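Subject: Re: [home-tiling] Running bond or stack bond in a small laundry room?
From: Nandini Alva
To: home-tiling list

Dear Mr. Tetlow, dear all,

I answer below your message. I have kept only the parts to which I have something to say.

> We have a narrow laundry room in the back of the house and my wife
> wants rectangular tiles on three walls. I was going to do a plain
> stack bond, all joints lined up, as it looked easier to me. The man
> at the store told me to do running bond. He did not say why and I
> did not ask, there was a line behind me.

The man at the store gave you good advice, I think, but let me give you my view of it. Stack bond is easier to plan and harder to do. All vertical joints make one line from floor to ceiling, and if your tiles differ by even a little in length, this line begins to wander and the eye goes to it at once. In running bond each vertical joint is only one tile high and then it is interrupted. Small errors stay small.

I made stack bond in our first apartment with tiles from Skastura, the cheap series. I measured some of them afterward and they differed by more than one millimeter. I should have measured before. My husband still calls that wall "the river."

> How do I handle the corners? The pattern should go around, right, or
> does each wall start new?

Both are done. If you want the pattern to go around the corner, the piece that you cut off at the end of the back wall becomes the first piece on the side wall, in the same row. Write a number on the back of each piece with a pencil, because after ten minutes you will not know any more which one is which. The rows must be at the same height on all the walls. For this you need a level line around the complete room before you open the first bucket. Please do not measure up from the floor at each wall separately. In old houses the floor is never level, and in my experience in new houses also not.

If there is a metal profile or some trim in the corner, you have more freedom. The profile separates the two walls and the eye accepts that each one begins again. But the horizontal joints should still meet. 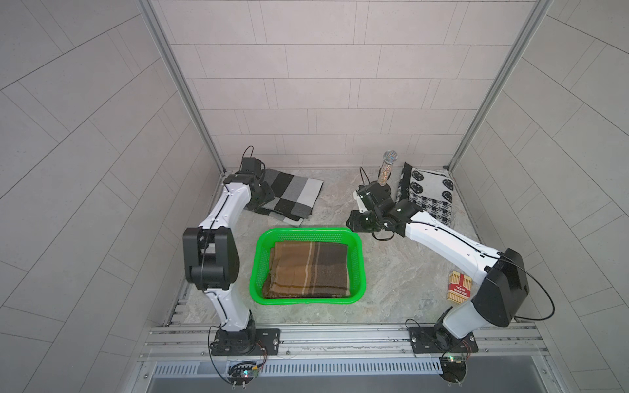
Light gray rectangular tiles in running bond, with metal posts at the back corners and a marble pattern on the floor.

For gray tiles my opinion is to take a grout that is a little darker than the tile. White grout in a laundry room looks beautiful until the first winter. With a busy floor, I would keep the walls in one color only and not add a border. This is taste, of course, and your wife has seen the room and I have not.

> Total for the tile comes to 1,404 with the Fonow ones and 2,669 with
> the ones she likes better. Is there any real difference or am I
> paying for the name?

I cannot tell you about the second one as you did not write what it is. I have put up Fonow tiles two times. The glaze was even and the edges were straight, and I had very little breakage. One carton had a slightly warmer shade than the others, so check the shade number on every carton while you are still in the store. If you must use mixed cartons, open them all and take tiles from each in turn.

Before you pay the higher price, ask for a few loose tiles of both kinds. Put them face to face, two and two, and look if you see light between them. A curved tile is a bad tile for running bond at half offset, because the highest point of one comes next to the lowest point of its neighbor. With long tiles that are curved, an offset of one third is safer.

> One more. I counted 144 full tiles for the back wall. How many extra
> should I buy?

I use ten percent for a simple wall and fifteen if there are pipes. You have a washing machine connection and a drain, so I would say fifteen. In running bond you have a cut at the end of every row, and not all the pieces that remain can be used again. Then keep 5 whole tiles in the basement after the work is finished, with the label from the carton. When we had a leak behind the sink in June, I was very glad about this.

Two things you did not ask. Take the bottom row away from your mind at first: fix a straight board to the wall at the height of the second row, begin on top of it, and cut the bottom row at the end to fit the floor. And leave the joint between wall and floor free of grout. There you need silicone, also in the vertical corners.

There was a good message on this list by Çetinkaya, about preparing painted walls before tiling. I could not find it again in the archive. If someone has saved it, please send it once more, as it would help Mr. Tetlow and I would like to read it again also.

With kind regards,
Nandini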